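Part 2: Swapping the power supply in your old tower

Right, kettle on, and clear yourself a good bit of table. I've done this on three old office machines now and it still takes me most of an evening (I'm slow, and I like it that way!).

1. Shut the computer down, switch off at the wall and pull the mains lead out.
2. Hold the power button in for a few seconds.
3. Take the side panel off and put the screws in a saucer.

Caution: never open the power supply itself, even unplugged. It can hold a nasty charge.
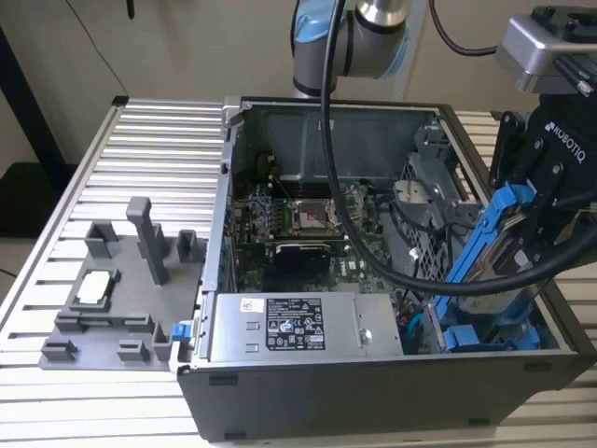
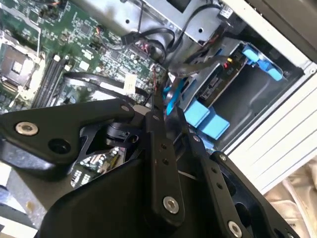
4. Before you buy anything, work out how much power you need. My friend Margit Wallin got a 600 watt unit for a machine that only browses the web, and it was money down the drain. Lay the tower on its side with the open side facing up, so the whole inside is in reach, and look for the label on the old supply. Copy down the wattage and measure the case opening too – Ninow and Delorme units come in different lengths.

5. Unplug the big board connector first. Squeeze the clip, then wiggle gently.

Note: don't mix old cables with a new supply, even if the plugs fit.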